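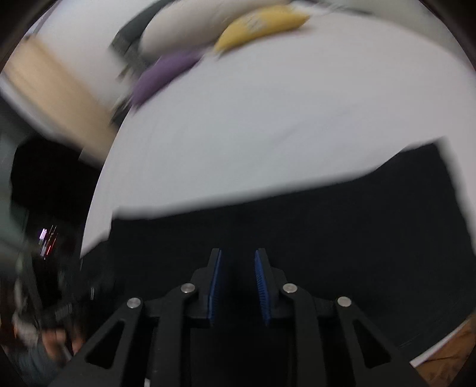
Le noir, mode d'emploi pour sceptiques

Il existe deux sortes de gens : ceux qui lavent leur noir à trente degrés avec une lessive spéciale, et ceux qui possèdent beaucoup de gris. J'ai longtemps appartenu à la seconde catégorie, avec une certaine constance. Mon armoire contenait en mai dernier 13 vêtements achetés noirs, dont 2 l'étaient encore. Le reste tirait sur l'anthracite, le taupe, et pour un gilet particulièrement éprouvé, une teinte que Vira Skoryk a qualifiée de « vieux pneu ».

Vira tient l'atelier de teinture Janano, au fond de la cour, derrière le marchand de vélos. Elle m'a reçue un peu avant neuf heures, le café à la main, et m'a fait retourner toutes mes étiquettes. Verdict : coton presque partout, un peu de viscose, un pantalon en polyester à oublier. Le polyester ne prend pas les teintures ordinaires. Il sort du bain exactement comme il y est entré, un peu plus humide.

Pour le coton, tout commence par la balance. On pèse le tissu sec, et c'est ce poids qui décide de la dose de colorant. Mes affaires destinées au premier bain faisaient 522 grammes. Le noir est gourmand, il lui faut bien plus de poudre qu'un rose ou un bleu ciel, et c'est là que les radins (je parle d'expérience) obtiennent un très joli bordeaux. Ou un vert bouteille. Les colorants noirs sont souvent des mélanges, et quand on lésine, ils se vengent en montrant de quoi ils sont faits.

Ensuite, un lavage complet avant teinture, sans adoucissant. J'avais mis de l'adoucissant. Vira n'a rien dit, elle a simplement tout remis dans la machine. Puis le bain, le sel, le fixateur, et de quoi remuer pendant une durée que je tairai par égard pour mes avant-bras. Melaniia Horobets, qui partageait la cuve voisine avec une housse de couette, remuait de la main gauche en lisant un roman de la main droite – il y a des gens comme ça.

Le rinçage est la partie où l'on perd espoir. L'eau est noire, puis noire, puis d'un gris vaguement encourageant. On continue jusqu'à ce qu'elle soit claire, faute de quoi la couleur finira sur les serviettes. Bohdan Vasylenko, abonné fidèle de cette lettre, m'écrit qu'il a ainsi offert à son beau-père une chemise mauve. Ils se parlent encore, par courrier.

Pour la suite : laver à l'envers, à l'eau froide, sécher à l'ombre, ne pas surcharger le tambour. Quant au vinaigre blanc censé « fixer » le noir du coton, Vira lève les yeux au ciel quand on l'évoque. Il est excellent dans la salade.

L'atelier reprend en juin, matin seulement. La participation est de 33 euros, colorant compris, tablier prêté. Venez avec vos vêtements déjà lavés et des chaussures dont vous n'attendez plus rien. Inscriptions auprès d'Olesia Symonenko, à l'accueil de Janano. Le mois prochain, Yevhen Ivanyshyn nous parlera des mites, qu'il semble connaître personnellement.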